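Gillero (motion planner)

Gillero is a software package for planning the motion of robot arms, written and maintained at the Utdale robotics laboratory. It takes in a rough model of whatever stands near the arm, works out a path for the hand, and keeps checking that path while the arm is under way. It grew out of an older planner called Pillai, and longtime users still find Pillai's names scattered through the settings files — a fond leftover that the maintainers have never had the heart to clear away. Version 3 was released on 27 July 2022.

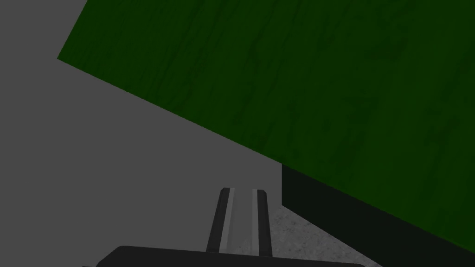

Clearance checking is the part of Gillero that most people come for. The planner wraps each finger of the gripper in a simple padded shape and measures the distance from that shape to every nearby surface, and it does this afresh at each step of the path. Large, plain objects can be surprisingly awkward here. With a block like the green one, whose side face is almost black in shadow, a wrist camera gets very little texture to work with, so Gillero leans on the crisp vertical edge beside the fingers and fits the rest of the box from there.

Scenes are built in Plumell, a companion simulator that shares the same file format. The standard test set holds 1705 scenes, sorted into eight groups by how crowded they are, and a new planner setting is normally run through all of them before it goes anywhere near a real arm.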